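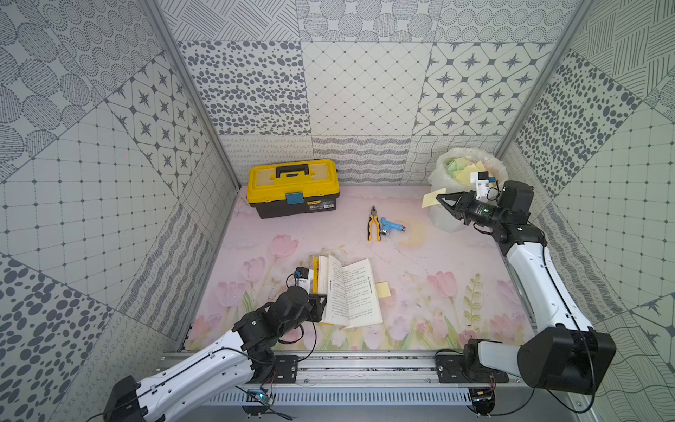
One owner wrote to us that she followed this section backward, put the toolbox in last, and then had to take up the book, the ruler and all of her notes to make space for it. The order of the steps has been changed for this edition. The toolbox now goes in first.

6. ARRANGING THE KOVWOOD WORK CORNER FOR READING AND SMALL REPAIRS

This section covers the layout for one person who works from a book and needs a few hand tools within reach. For assembly of the posts and wall panels, see Section 4. For laying the mat, see Section 5.

6.1 Before you start

You will need:

- the assembled corner with panels fitted on three sides
- the mat, laid flat
- a toolbox with a lid that latches
- the book or manual you are working from
- a thin ruler
- one pad of sticky notes
- a plastic bag for waste paper

Check that the panels are seated against the two back posts. Press along the lower band of each panel with your palm. If a panel moves, go back to step 4.7.

The pattern on the panels is decoration and does not have to line up from one panel to the next. Side panels may repeat motifs from the back wall. If you ordered panel set 3909, the panels can go in any order.

NOTE: The tulip mat has no fixed top or bottom. Most people lay it with the flowers toward the front, where they sit.

6.2 Placing the toolbox

1. Close the lid and fasten the latch.
2. Carry the toolbox by the top handle and set it toward the back left of the mat. Left-handed users can reverse this and all the positions that follow.
3. Turn it so the latch faces you.
4. Leave enough space behind it for the lid to swing back without touching the panel.
5. Open the lid once, slowly, to check.

If the toolbox has a label strip along the front, keep the strip clear so it can be read from the seat.

CAUTION: Do not lift any toolbox over the walls by its handle with the latch open. The tray can drop out and mark the mat.

A toolbox with a rough or gritty base should be wiped before it goes in. Grit works into the print of the mat and does not come out with ordinary washing.

6.3 Setting out the tools

Take out only the tools you need for the page you are on. Two is usually enough.

1. Lay pliers flat near the middle of the mat with the jaws away from you and the handles toward you.
2. Lay the second tool beside them. Leave a finger's width between the two.
3. Keep metal ends off the book.
4. Return each tool to the toolbox when you turn to a page that does not call for it.

Tools with rubberized handles can stick a little to the mat in a warm room. Lift them straight up. Dragging them will ruck the mat and shift the book.

NOTE: Oiled tools should be laid on a folded paper towel. Oil spots on the pale pink areas can be treated with dish soap if you get to them the same day (see 8.2).

6.4 Placing the book

The book goes at the front center, open, with the bottom edge parallel to the front edge of the mat.

1. Open the book somewhere near the middle first and press gently along the spine. Do this again a little before and a little after that place.
2. Turn to the page you need.
3. If the pages on one side fan up, slide the ruler in between them at the outer edge.
4. Lay one sticky note on the mat to the right of the book, within reach of your writing hand. Keep the rest of the pad in the toolbox lid or outside the corner.

The ruler serves as a page marker. Any thin one will do. Thick wooden rulers hold the book too far open, and over time the pages take a bend that stays. We had an owner in our Doãn showroom who used a strip of cereal box for a whole winter without trouble, so there is no need to buy anything.

A stiff new paperback will resist all of this for the first few days. Repeat step 1 each time you sit down and it will ease.

6.5 Turning pages

Long lines of print are easy to lose when the page is bent, particularly in small type. Turn the page all the way over and let it settle before you read from it.

1. Take out the ruler and put it down on the mat.
2. Lift the page at the outer corner, between finger and thumb.
3. Carry it up and over in one movement. Do not pull outward, toward the edge of the mat — this strains the glue at the spine.
4. Smooth it down from the spine toward the margin with the side of your hand.
5. Put the ruler back.
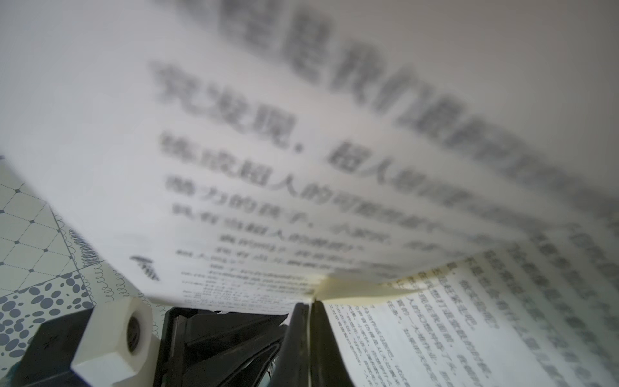
Fig. 6-2. A page lifted high, with the facing page lying flatter. Print near the spine is crowded together until the page is down.

If several pages come up together, let them all fall back and start again from the corner. Do not separate them with the tip of a tool.

CAUTION: Thin paper tears first at the bottom of the spine. If you see a tear starting, stop using the ruler in that part of the book.

6.6 Sticky notes and waste

Sticky notes are for part numbers, measurements and page numbers you want to come back to. They hold well on the mat and on the smooth part of the panels. They do not hold on the posts for long.

1. Stand the plastic bag in the back right corner with its mouth open.
2. Fold the rim outward once so it stays open.
3. When you have finished with a note, crumple it and drop it in the bag.
4. Empty the bag before the notes reach the rim. When it is stuffed full, new notes roll off onto the mat and end up under the book.

Use two colors if you have them. We suggest yellow for the page you are on and green for things to buy or look up, though any system you will remember is fine.

Do not put oily towels, blades or small screws in the bag. A screw will go through the plastic, and then through the mat when the bag is moved.

NOTE: Bag holder 3000 from the Comix accessory sheet clips to the right-hand post and can be used in place of a standing bag. It does not fit corners bought before the posts were changed to gray.

6.7 Clearing up

At the end of a session:

1. Put the tools in the tray, largest at the bottom.
2. Close the lid and fasten the latch.
3. Peel up any notes left on the mat. Notes you want to keep go inside the front cover of the book.
4. Leave the ruler in the book at your page and close the book on it.
5. Tie the bag if it is full and put out another.
6. Brush the mat toward the front edge with a dry cloth.

The toolbox can stay on the mat overnight. If it stays in one spot for more than 14 days it will leave a faint outline, and this goes away once the mat has been rolled and laid flat again.

6.8 If something is not right

The book slides toward you.
The mat is not flat or the table slopes. Check with a level from the toolbox. A slip of card under the front feet is usually enough.

The lid touches the back panel.
Move the toolbox forward. Do not bend the panel back to make space for it.

The pages will not stay down even with the ruler in.
Move the ruler nearer the outer edge. For very thick books, use the book rest described on page 64.

Notes fall off the side panels.
Wipe the panel with a barely damp cloth and let it dry completely before sticking anything to it.

There is no room left for your hands.
Too many tools are out. Go back to 6.3 and put away everything the current page does not ask for.

Continue with Section 7, Lighting the Corner.

Driltia Home Workspaces | Contact | Kovwood owner's guide, rev. 10/12/21 | © Driltia. All rights reserved. | Back to top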